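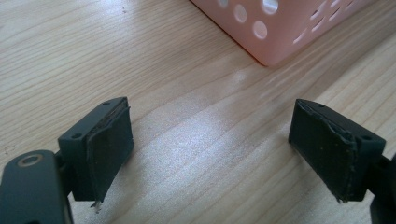 Dukstead Rovers is a semi-professional soccer club based in the river town of Dukstead, best known for a stretch of 232 minutes without conceding a goal and for the considerably longer stretches on either side of it. The club plays at Koller Park, which holds up to 3000 people and has rarely been asked to prove it. Its home shirt is a pale pink, close to the shade of a plastic basket, and has been so from the first season, when the founders ordered red and the supplier had other ideas. Visiting supporters have found the color funny for decades. The club has kept it anyway, and the away shirt is the same pink with a darker collar.

Early years

The club was formed by workers at the Kirkegaard cannery, who wanted a team and had been using the loading yard without permission. It entered the county league in its second year and finished last, a position it defended with some vigor the following season. Promotion came when two clubs above it folded before June and a third forgot to file its papers. The official history calls this "the breakthrough." 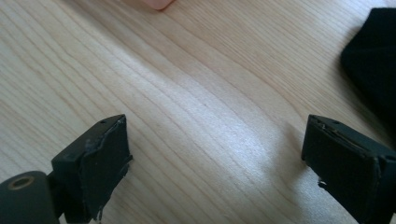
The long clean sheet

The run that made the club's name began at home to Ristimia Athletic, in fog thick enough that both sides claimed to have won the toss. Goalkeeper Elie Hamdan let nothing past him that afternoon or in the next match, and was finally beaten midway through the one after that by a back pass from his own captain. He made one save of real quality in the whole run. The rest were shots hit straight at him - or, in one case, at the corner flag.

Hamdan stayed in goal until he was 40 and never scored, although he did come up for a corner against Ristimia and was still walking back when they equalized. The north end of Koller Park was named after him the following year. It has a bench.

Rivalry with Ristimia

The two clubs have met 68 times, and Ristimia leads the series by a margin that Dukstead's match program declines to print. The winner keeps a tin cup donated by the cannery, still bearing a faint smell of herring. It was last contested in a scoreless draw, after which each club believed the other had taken it home. 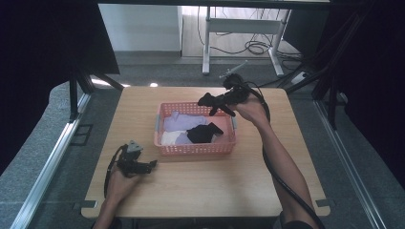
Hamdan has disputed much of the above, telling a supporters' newsletter dated 25/01/2024 that the fog was "a light mist at most" and that he made at least two good saves, the second of them with his face. On the corner against Ristimia he had no comment, except that the walk back was uphill.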